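Sakateo Hand-Held Gripper Pair: Set-Up Guide
Section 3. Getting ready for your first demonstration

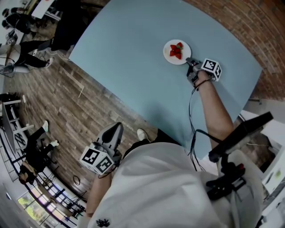
Plunow Learning Tools | Customer Training Team
Guide written by Eleri Bowen. Last revised 2019-01-31.

This section takes you from two grippers in their tray to a first set of recordings you can load into Ryu, the desktop software. You should already have done Section 2 (installing Ryu and making a user account). If you haven't, go back and do it now. It's short, and the steps below won't make much sense without it.

We love this part of the kit. You pick up a gripper in each hand, do an everyday job the way you would do it anyway, and the movements are saved for a robot arm to learn from. Most people are recording on their first afternoon, and a small plate of fruit is a wonderful place to start!

3.1 What you need

Left and right grippers, each with its marker cube
Two gripper cables
The Cemora hub and its power supply
A computer with Ryu installed
The head camera and strap
A plain table with room to stand in front of it
Something to pick up, and a plate or bowl to put it in

A table in a single color works best for early sessions. Pale blue is great with red fruit, and strawberries on a white plate make a clear target. Save patterned tablecloths for later, when you know what a good recording looks like.

3.2 Fitting the marker cubes

Each gripper carries a white cube printed with black square patterns. The software follows these patterns to work out where your hand is and which way it's turned, so take a moment to get them on straight.

1. Hold the gripper by its handle with the jaws pointing away from you.
2. Set the cube on the mount on top of the gripper. The arrow on the base of the cube points toward the jaws.
3. Press down until it clicks.
4. Wiggle it gently. If it rocks at all, take it off and press it on again.
5. Do the same with the second gripper.

Note: The left and right cubes have different patterns and are not interchangeable. Look for the L or R on the base before you fit them.

Caution: Don't put tape, stickers or labels on any face of a cube. Wipe off fingerprints with a dry cloth. Alcohol wipes will lift the print.

3.3 Connecting the cables

1. Switch the hub off.
2. Plug one cable into the base of each gripper. The plug only goes in one way, so don't force it.
3. Plug the other ends into the ports marked L and R on the hub.
4. Leave enough slack for your arms to reach the far side of the table. A loose loop hanging over the edge is fine.
5. Coil whatever is left over and put it where you won't be stepping.
6. Switch the hub on and wait for both lights to turn green.

Caution: The cables are a trip hazard, and so is a coil left on an open floor. Keep visitors and chairs on the other side of the room from the cable run.

If one light stays amber, unplug that gripper, count to ten and plug it in again. This clears it nearly every time. If it doesn't, swap the two cables over. When the amber light moves to the other side, you have a bad cable, and we'll gladly send you a new one.

3.4 Putting on the head camera

1. Loosen the strap and set the camera high on your forehead.
2. Tighten it until it stays put when you nod.
3. Open the Live View tab in Ryu.
4. Stand at the table and look at the spot where you'll be working. Tilt the camera until your target and both grippers are in view.
5. Lock the tilt with the side screw.

Your view will take in a lot more than the table. Arms, shirt, shoes, people sitting across the room: all fine. Ryu cares about the cubes and the things you handle. Do let anyone nearby know that you're recording, and give them the chance to move.

Note: Sunlight through big windows can wash out the patterns. If the Live View shows a cube as a plain white block, lower a blind or turn so the window is behind the camera.

3.5 Calibrating

You need to calibrate once per session, and again if you drop a gripper or refit a cube.

1. In Ryu, choose Session, then Calibrate.
2. Hold both grippers out in front of you with the jaws open.
3. Squeeze each handle all the way closed, then let it open fully. Repeat until the bar on screen fills up.
4. Turn your wrists slowly so the camera gets a look at several faces of each cube.
5. Read the score. Anything over 55 is good enough to work with.

A low score usually comes down to lighting or a cube that isn't seated. Check both and run it again. Resist the urge to carry on with a poor score, however keen you are to get going. You will only end up deleting the recordings.

3.6 Recording your first task

We suggest moving fruit from a plate to a bowl. Soft fruit is lovely practice, as it shows you right away how lightly the jaws can close.

1. Name the task in Ryu. Keep it plain: "fruit to bowl" is better than "test 2".
2. Put the plate within easy reach. If you have to lean, pull it closer.
3. Start with the grippers raised in front of you and apart.
4. Press the foot switch. You'll hear one beep.
5. Reach in with one gripper, close on a piece of fruit, lift it, and let go over the bowl. The other hand can steady the bowl.
6. Bring both grippers back to where they started.
7. Press the foot switch again. Two beeps mean the recording is saved.

Work at a calm, steady pace. If you miss and have another go, keep that recording! Ryu can learn plenty from a good recovery. If you knock the plate over, press Discard.

Caution: Keep your fingers behind the guard. The jaws can pinch.

Caution: Fruit handled by the grippers is not for eating.

3.7 How many recordings to make

Ryu will start training with 106 good recordings of one task, but we've had much nicer results at 200. Move the plate a little between takes and change how the fruit is piled. Rest your wrists often. The grippers feel light at first and less so after an hour.

3.8 Packing up

1. Close the session in Ryu and wait for the upload bar to finish.
2. Switch off the hub.
3. Unplug the grippers by pulling on the plug, never the cable.
4. Wipe the jaws with a damp cloth and let them dry.
5. Put the grippers back in the tray with the cubes facing up.

Section 4 covers checking your recordings and starting a training run.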